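Forum: Working Practices – Manipulation Cells
Thread: Draft rule on shared bench layouts, comments sought

k_crichton (moderator)
The Clestance working group has circulated its draft on bench layouts for two-handed manipulation work. Clause 13 would require every object on the cloth to be recorded before the arms are enabled, and would keep both hands clear of all objects at the start of a run. Comments are invited until the end of June. Please cite clause numbers.

Yeshi Mersha
I support clause 13 in principle. Our site adopted a similar rule and the records are considerably easier to audit. I would ask that "clear" be given a distance. As drafted, two supervisors could read it quite differently.

nescobedo
With respect, I cannot support it as written. At Drostico we complete up to 45 runs in a shift, and a full written record before each one is not practicable. A record at each change of layout should suffice.

Yeshi Mersha
A layout changes whenever a block is moved. I am not persuaded that the two are different in practice.

R. MacLeish
Speaking for the Messka site, I favour Ms Escobedo's position on frequency and Ms Mersha's on distance. My larger concern is clause 21, which restricts benches to rigid objects of a single colour family. Mixed benches are where operators learn judgement. A stack of foam blocks, a plush toy and a tube of toothpaste each call for a different grip, and the rule should not discourage that.
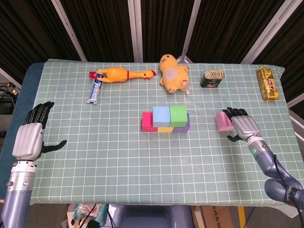
I would also ask that the gridded cloth be retained as a recommended surface. Placement can be noted by square, which answers much of the objection about time. Cables should be dressed away from the working area and the point checked by the supervisor, not the operator.

Liên Trịnh
Agreed on the cloth. I disagree on clause 21 – new operators should begin with rigid objects, and mixed benches should follow sign-off.

R. MacLeish
I could accept that as a note to the clause, though not as a requirement.

k_crichton (moderator)
Noted. I will forward both wordings of clause 21 to the working group. Ms Mersha, kindly propose a figure for clause 13.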